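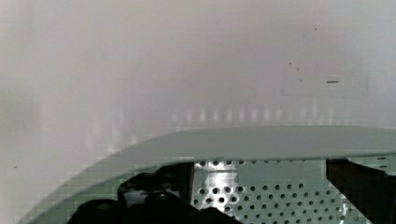
Emese Pálfi asks whether the wrist view alone is enough to teach by remote control. It is not. Keep the overhead view open as well – close work needs both.

4.2 Recording a task with the hand controller

1. Set the speed limit to 50 percent.
2. Hold the enable button and move the arm to its start pose.
3. Press Record and wait for the tone.
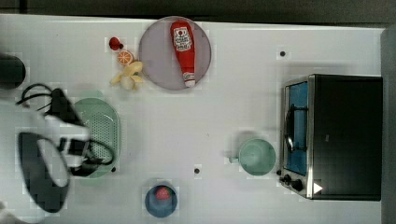 Each recording in Ustatell is called a take and should cover one task from start to finish. Write the task as a single short sentence before you begin. Name the target as well as the item, such as "move the strawberry from the blue bowl to the plate." Keep the same wording for every take of that task.

4. Bring the gripper over the item from above, then lower it slowly.

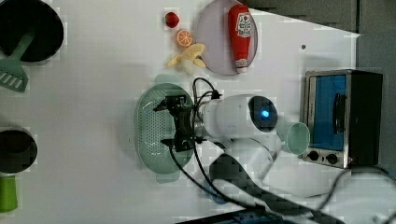 Figure 8. Gripper above the colander.

CAUTION: Check the cable loops before turning the wrist. Release the enable button if a cable pulls tight.

5. Close the gripper and pause for two seconds.

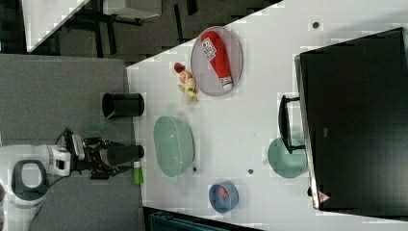 6. Lift, move to the target, and open the gripper. Press Stop only after the arm is clear.

NOTE: If the log shows code 3433, delete the take and repeat from step 2.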